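How to show bin picking to visitors at an open day

At Weltby we open the workshop every September, and the picking cell is the place where people stay longest. I write down how we prepare it, so that other small labs can do the same.

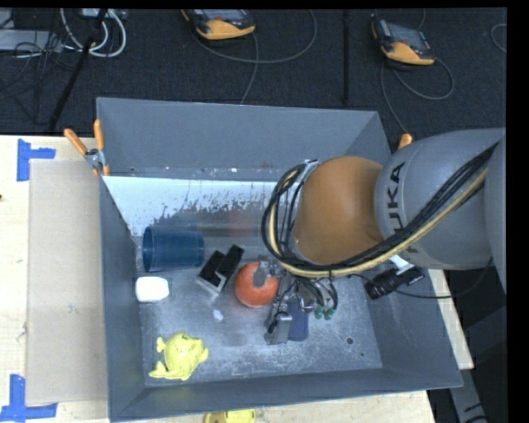
Step 1. Prepare the bin
Put the bin on the table and fix it at the corners with spring clamps. Choose a few things of different shape — a ball, a plastic cup, a soft or funny toy. Children always ask for the toy first.

Step 2. Make the groups small
We take 5 visitors at one time. Each group gets 4 picks.

Step 3. Run slowly
Reduce the speed of the arm before the first group enters. One operator holds the teach pendant during the whole run and does not answer questions.

Step 4. Let it fail
If the gripper drops an object, leave it and start the next pick. Visitors like to see this, and they ask better questions after.

Step 5. Reset
Move the objects by hand only when the arm is stopped.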